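Opening and Storing Small Jars
Course handout, Household Materials and Storage, part two
Instructor: Zoriana Pasichnyk

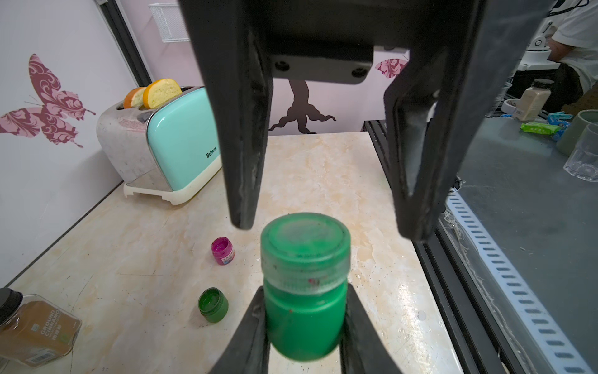

Bilel wrote after the first part of this course that he throws away every jar whose lid does not move at the second try, and asked if we really need a full lesson for it. I think we do, and I thank him for the question. A stuck lid is the most common reason why good paint goes to the garbage in our workroom.

1. Two kinds of jars

In our cabinets we keep paint jars and kitchen jars, and they are easily mixed on one countertop. A screw-on lid with a ribbed band, as on the green jar, gives the fingers something to hold. A smooth lid does not, and for it you should take a rubber cloth.

Write in your notebook for each jar: the content, the type of lid, the state of the neck. By "neck" I mean the ring directly below the lid, where the thread is. Small specks at the neck, red ones on a green jar for example, should be wiped off before you turn anything, or they may fall into the paint.

2. Opening

Hold the body of the jar low and from two sides. Keep it upright. Turn the lid slowly to the left, with even force, and stop when you feel the jar itself begin to turn.

If the lid stays closed, put only the upper part of the jar in warm water for up to 20 minutes. Dry it fully and try again. Do not hit the lid with a knife handle. Many of us learned this at home, and for glass it is a bad habit. On plastic it makes cracks which you will see only later.

3. Open jars

Small jars with paint, like the dark green and the magenta ones, should not stay open longer than the work requires. When you need only a little color, move it to a dish and close the jar at once. Acrylic paint makes a skin on its surface, and the skin breaks into pieces when you stir.

Before closing, clean the thread with a damp cloth, then with a dry one. Paint which dries between the lid and the neck works as glue.

4. Spices and powders

Ground cinnamon and other powders are stored standing, with the label to the front. A jar lying on its side lets the powder collect against the lid, and at the next opening it comes out on the counter. Spices have their own shelf, and in class we use them only for the exercise on powders. After this exercise they are not for eating any more.

5. Homework

Choose one shelf at home with jars of different kinds. Make a list with the columns from section 1. Open and clean the two most difficult jars and describe what you did, in 200 words. Please bring the text on paper on 25 May 2018.

For the next part, read the Plesalura storage sheet, only the page on lids and seals.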